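Simulationsumgebung Flolska im Prüfbetrieb: Bewertung nach den Regeln guter Praxis

Gegenstand der vorliegenden Besprechung ist die Simulationsumgebung Flolska des Herstellers Hetberg in der Fassung vom 11.6.2019. Die Software dient der virtuellen Erprobung von Greifaufgaben in haushaltsnahen Umgebungen. Die Prüfstelle Vivent hat sie im Hinblick auf eine Frage untersucht, die in den üblichen Produktvergleichen kaum behandelt wird: Lassen sich mit ihr Versuche so anlegen und dokumentieren, dass Dritte sie nachvollziehen und wiederholen können? Die Durchführung lag bei Shoaib Durrani, die Gegenprüfung bei Fraser Haldane.

Prüfgrundlage
Maßgeblich war die hauseigene Prüfanweisung Ezzat. Sie verlangt, dass jede Versuchsreihe vor Beginn schriftlich festgelegt wird, dass Abbrüche mitgezählt werden und dass sämtliche Startwerte der Zufallsgeneratoren im Protokoll erscheinen. Geprüft wurden 1000 Durchläufe an 52 Szenen. Weitere 266 Durchläufe entfielen auf die Wiederholung an einem zweiten Rechner, um Abweichungen zwischen den Installationen festzustellen.

Einrichtung und Bedienung
Die Installation verlief ohne Beanstandung. Das Handbuch ist vollständig, in der Gliederung jedoch unglücklich: Angaben zu den Reibungswerten stehen im Anhang, die zugehörigen Voreinstellungen im Kapitel über die Kameras. Wer die Software erstmals einsetzt, sollte beide Stellen nebeneinander lesen. Die Szenen werden in Textdateien beschrieben und können ohne Zusatzwerkzeug verglichen werden. Für die Versionsverwaltung ist dies von erheblichem Vorteil.

Protokollierung
Flolska schreibt für jeden Durchlauf Gelenkstellungen, Kontaktkräfte und Zeitstempel fort. Positiv zu vermerken ist, dass ein abgebrochener Durchlauf nicht überschrieben, sondern mit eigener Kennung abgelegt wird. Die Startwerte werden allerdings nur gespeichert, wenn die erweiterte Protokollierung eingeschaltet ist; ab Werk ist sie ausgeschaltet. Nach Auffassung der Prüfstelle ist diese Voreinstellung mit guter Praxis nicht vereinbar. Der Hersteller wurde hierauf hingewiesen und hat eine Änderung für Oktober in Aussicht gestellt.

Wiederholbarkeit
Bei gleichem Startwert und gleicher Hardware stimmten die Bahnen des Arms überein. Auf dem zweiten Rechner traten bei hohen, schmalen Gegenständen Abweichungen auf, vor allem in dem Augenblick, in dem die Finger erstmals Kontakt haben. Fraser Haldane führt dies auf die Schrittweite des Kontaktlösers zurück. Eine feste Schrittweite behebt den Mangel weitgehend, verlängert aber die Rechenzeit. Vergleichende Aussagen über zwei Greifverfahren sollten daher nur auf Grundlage derselben Installation getroffen werden.

Gestaltung der Szenen
Die mitgelieferte Bibliothek umfasst 1231 Objekte. Form und Größe sind überwiegend brauchbar, die Oberflächen fallen ungleich aus – einzelne Modelle zeigen kaum Schattierung, andere eine deutliche Zeichnung. Für reine Greifversuche ist dies hinnehmbar, für die Bewertung von Bildverarbeitung nur mit Einschränkung. Die Prüfanweisung sieht vor, dass neben dem Zielgegenstand stets weitere Objekte unterschiedlicher Höhe und Form auf der Arbeitsfläche stehen. Eine freigeräumte Fläche führt erfahrungsgemäß zu günstigen Ergebnissen ohne Aussagekraft. Flolska unterstützt die zufällige Anordnung solcher Begleitobjekte, weist aber nicht darauf hin, wenn ein Gegenstand zu nahe an der Kante abgelegt wird.

Grenzen der Aussage
Ein bestandener Versuch in der Simulation ersetzt keine Risikobeurteilung der realen Anlage. Die Berichtsvorlage des Herstellers verwendet das Wort »freigegeben« bereits nach einer erfolgreichen Reihe. Die Prüfstelle empfiehlt, diese Bezeichnung zu streichen und durch »simulativ geprüft« zu ersetzen.

Bewertung
Flolska ist für dokumentationspflichtige Versuchsreihen geeignet, sofern die erweiterte Protokollierung dauerhaft eingeschaltet und die Schrittweite festgelegt wird. Die Prüfstelle vergibt die Note »gut« mit Auflagen.

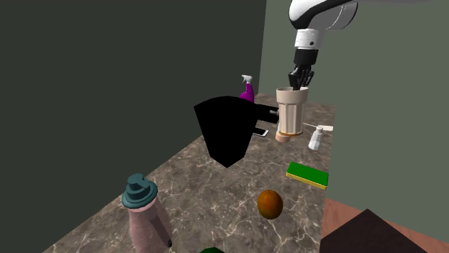

Die Auflagen gelten bis zur Vorlage der nächsten Fassung. Szenendateien, Startwerte und Protokolle der Prüfung werden auf schriftliche Anfrage bei Vivent zur Einsicht bereitgestellt.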